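Seltalau Play Kitchen – Countertop and Accessories
Gallery / Play Equipment / Kitchens

The Seltalau is the larger of the two play kitchens in the Sandhu Toy Library. It is used in the main room and also goes out on long loan to preschools and playgroups. This page covers the countertop, the burners, the sink and the loose pieces that go with them. The cabinet below the counter has its own page, as does the Linier shelf unit that stands next to the kitchen in most rooms.

Dimensions are in millimeters unless stated. Names of parts follow the labels on the storage bins, so a part may be called something different in the maker's leaflet.

General data

Overall width: 865
Counter depth, front edge to back edge: 400
Loose pieces on the checklist: 21
Adults needed to move it: two
Assembly time from flat: 40 minutes with a hand screwdriver
Maximum load on the counter: not stated by the maker; we do not let children sit or stand on it

Countertop

The counter is white with a gray speckle. The speckle hides light scratches well and hides crumbs equally well, so wiping by eye is not enough. Run a flat hand over the surface after cleaning. Wipe with a damp cloth and a little dish soap, then dry. Scouring pads leave dull patches that can be seen from the side under a window.

Marker comes off with rubbing alcohol on a cotton pad if treated the same day. Old marker does not come off completely. Two faint lines remain near the back edge from the first year of use.

Burners

The burners are the coiled type, modeled on an old electric stove, each coil sitting in a silver ring. The coils stand higher than the counter, so a small pan placed off center will rock. Children usually correct this themselves. Flat-bottomed pans wider than the ring sit more steadily.

Dirt collects between the turns of the coil. Use a dry toothbrush first and a damp one second. Do not pour water over the coil.

Check that each ring lies flat after cleaning. A ring that has lifted on one side can be pressed back by hand, working around the edge. If it will not stay down, put the kitchen on the repair list and note which burner.

Silver caps

The round silver caps are kept with the burners. They are light and get carried off in pockets, aprons and toy strollers more often than any other part. One design has a raised bar across the top, which gives small fingers something to hold. When packing for loan, the caps go in the small drawstring bag and the bag goes in the sink. Caps packed loose with the food tend to scratch the paint on the older pieces.

Sink

The sink is stainless steel and drops into the right side of the counter. It has no drain. Water play is allowed in the summer sessions only, to a depth of 60, and the sink has to be lifted out to empty it. Lift straight up with both hands. Dry the underside before putting it back, or water sits in the seam.

For the rest of the year the sink serves as the holding place for food during play. This was not planned, but it keeps pieces off the floor and makes the end-of-session check faster.

Food and tableware

Food pieces are a mix. Part of the range came with the kitchen and part was bought as a Prasska market set to fill gaps. The two are close in size and are stored together. Pieces with a seam line should be checked along the seam; if the halves have started to part, take the piece out of use.

Bowls are plastic, shallow and light. Pot lids have a central knob and are counted separately from the pots, as they are rarely found in the same place.

Wash plastic food by hand in warm water. The dishwasher has been tried with the bowls and they came out slightly warped. Stand everything on a rack overnight before it goes back in the bins.

Countertop 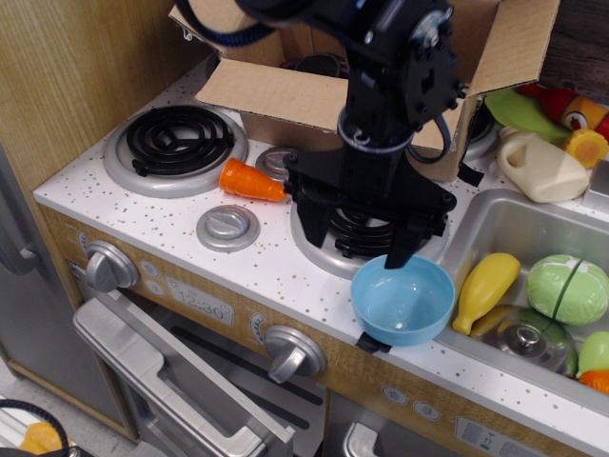 Seltalau countertop with coiled burners and silver caps. Light blue bowl at the front, orange carrot lying by the caps, yellow and green vegetables in the sink with a pot lid. Open cardboard box behind the burners.

Storage and return

Large pieces are boxed first and food last, so that the food can be checked off without unpacking. A plain cardboard box is enough for a short trip. For loans longer than a month, use the lidded bins and tie the checklist to the handle.

Tape on the counter edge should be peeled back slowly, pulling along the edge and keeping the tape low. Residue comes off with cooking oil followed by soap.

Borrowers return the kitchen assembled unless agreed otherwise at pickup. The screws strip if the counter is taken off too often – twice a year is the limit we work to. Returns are accepted until 4 in the afternoon at the side door. Missing pieces are noted on the checklist and replaced from the spares drawer when a match exists.

Spares held at present: burner rings, silver caps, one sink, assorted Prasska vegetables. No spare coils. The maker no longer lists them, and the ones sold for the smaller kitchen do not fit.

Next in gallery: Seltalau cabinet, doors and hinges
Previous: Linier shelf unit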